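Plates, plates, plates: a summer update from the Covow Dish Library

June 26, 2026
By Rekha Pal

I love this time of year at the dish library. The graduation parties are wrapping up, the block parties are starting, and every morning there's a stack of blue crates by the side door with a name taped to each one. For anyone new to this newsletter (hello, and welcome!), we lend out plates, bowls, cups, flatware and serving pieces to anybody in town who's having people over. You borrow them, you eat off them, you scrape them and bring them back. That's pretty much the whole system.

The big news is that we finished the inventory. It took most of the spring, it took over my dining room twice, and we now know that the library owns 2784 pieces. When we opened, everything we had fit in the back of Kwok-wai Chang's station wagon with room left over for his dog. So I'm a little giddy about it, and I've been telling people at the grocery store.

What we found on the shelves

An inventory is a great way to learn what people in this town ate off thirty or forty years ago. We have an awful lot of brown stoneware. We have a whole run of cafeteria plates with a green stripe, heavy as paving stones, that came from the old school on Futen Street and will outlive all of us. We have fondue forks! I had no idea. They were in a shoebox marked "skewers," and I would dearly love for somebody to throw a fondue party and give them an outing.

My favorite find was a stack of 105 white bread plates, all matching, wrapped in pages of a Danish newspaper. None of us can figure out who gave them to us. If it was you, please call, and please tell me about the newspaper. They're just right for cake, for toast, for olives and pits, for the person who wants "only a bite" of everything. They've gone out three weekends running and I think they're going to be the most popular thing we own.

We also found out what we're short of. Soup bowls, mostly. Everyone wants soup bowls from the first cold night on, and we never have enough. If you have a set you're tired of, we'd be thrilled to have them. They don't need to match. We like a flat bottom and a rim you can hold on to, and we can't take anything with a metallic edge, as our dishwasher has opinions about those.

The new shelving

You'll see it the minute you walk in. The old shelves ran all the way up to the ceiling and the dinner plates lived at the top, a terrible place for dinner plates. Mairéad Corrigan drew up a new plan on graph paper over the winter, and it's so much better that I keep going in just to look at it. Heavy things are at waist height. Cups hang. Platters stand on edge in slots, like records, so you can flip through them and pull out the one you want without lifting six others off the top of it.

Serving trays have their own bay now, next to the window. Please go and look at the trays! People forget we have them, and then they make eleven trips from the kitchen to the backyard. A tray with a low lip is the most useful thing you can borrow for an outdoor dinner, and they all went out last summer only because I stood at the door and pressed them on people.

Each shelf has a label on the front edge with a small drawing and the number of pieces in a full crate. Mairéad did the drawings too. The gravy boat is a masterpiece.

How a crate works now

We changed the crates a bit, so even if you've borrowed before, have a quick read.

A dinner crate holds plates for 24, and a small crate holds plates for 12. Flatware comes in its own roll. The divider felts go between the plates on the way out and on the way home – please don't use them as coasters, though I understand the temptation. When you bring a crate back, scrape and rinse is all we ask. We run everything through the sanitizer anyway. It's fine for a fork to come home with a bit of rice on it. It's less fine for a whole lasagna to come home, and yes, I am thinking of a particular lasagna.

Breakages happen. Put the pieces in the paper bag in the lid, write down what it was, and drop it off with the rest. We don't charge for the first few, and I'd much rather hear about a broken bowl than have you drive around looking for a match. Chih-ming Hsiao has been turning our broken plates into mosaic stepping stones, and the path from the parking lot to the side door is starting to look wonderful. The green stripe shows up very nicely against gray cement.

Booking is by phone or on the sheet at the desk. Two weeks ahead is good. Three is better in July. If you're planning something for November, I'd get your name down by the end of summer, as that month fills up faster than you'd think and the big platters are always the first to go.

Setting a table for a crowd

I get asked about this all the time, so let me put down what I've learned from a few years of watching dinners for 40 get served in driveways.

Put the plates at the start of the line and the flatware at the end. I know it looks nice to have everything together, but a person holding a fork, a knife, a napkin and a plate has no hands left for the potatoes. Wrap the flatware in the napkin and leave it in a basket where the line finishes.

Set out fewer plates than you have guests, then top up the stack. A tall stack is wobbly and it makes people nervous, and somebody's uncle always takes two.

Use a smaller plate than you think you need. People come back for seconds happily, and the food stays in the dish where it keeps warm. Our nine-inch plates are perfect for a buffet. I'd save the big ones for sitting down.

If you're carrying plated food out to a table, put a damp cloth on the tray first and center the plate on it. Sum-yee Hsueh taught me that one. She waited tables for years and can cross a lawn with four bowls of noodle soup without looking down once. She also says to load the heavy thing over your forearm and the light things out at the far side, and to unload in the opposite order. I tried it the wrong way around at my sister's anniversary party and the less said about the trifle, the better.

Have a scraping station. One bin for scraps, one tub of soapy water for flatware, one empty crate for plates. Put it somewhere people walk past anyway. I have seen guests at a party form a cheerful little line to scrape their own plates, purely because there was a spatula and a sign.

And leave out a pitcher of water with real glasses. It makes a picnic feel like a dinner.

The Drundusura supper

Our own supper was last month and it was a joy from start to finish. We named it after the tile pattern on the floor of the old bakery, where we held the first one, and the name has stuck even though we've long since moved to the courtyard at Simanjuntak House. The rain held off until the last table was folded. We had lentils with burnt onions, a huge cucumber salad, flatbread coming off two griddles as fast as people could eat it, and a rhubarb cake I'm still thinking about. Kwok-wai made the cake and he has promised me the recipe for the next newsletter. I'm printing that here so he can't back out.

Everything was served on library dishes, and not one paper plate went in the trash. Some 536 plates went through the wash that night, counting the cake rounds, and the sanitizer didn't miss a beat. We sang to it a little at the end. It was late.

A few of you asked about the long runner down the middle table. It was made of old tea towels stitched end to end, and yes, you can borrow that too. It's in the linen drawer, under the aprons.

Things we'd love to have

Soup bowls, as I said. Small pitchers. Lidded casseroles, any color. Sturdy trays with handles. Cake stands, even a chipped one. Ladles! We are down to 6 ladles, and one of them is really more of a big spoon.

What we have plenty of: coffee mugs with slogans, wine glasses, salt shakers. Thank you, truly, but please hang on to those for now.

Drop-off is at the side door any morning we're open. If your boxes are heavy, ring the bell and one of us will come out with the cart. I like to hear where things came from, too. A pie dish came in this spring with a note inside saying it had been to every family reunion for two generations and was ready to meet some new people, and I've sent it out with every order that had room for it.
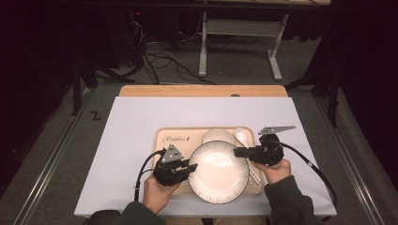 If you've never borrowed from us, start small. Have four friends over for sandwiches and take out five plates and a tray. You'll have them back to us in ten minutes, and I bet you'll be planning the next one on the drive home. The desk phone is on the back page, and I'm usually the one who picks up.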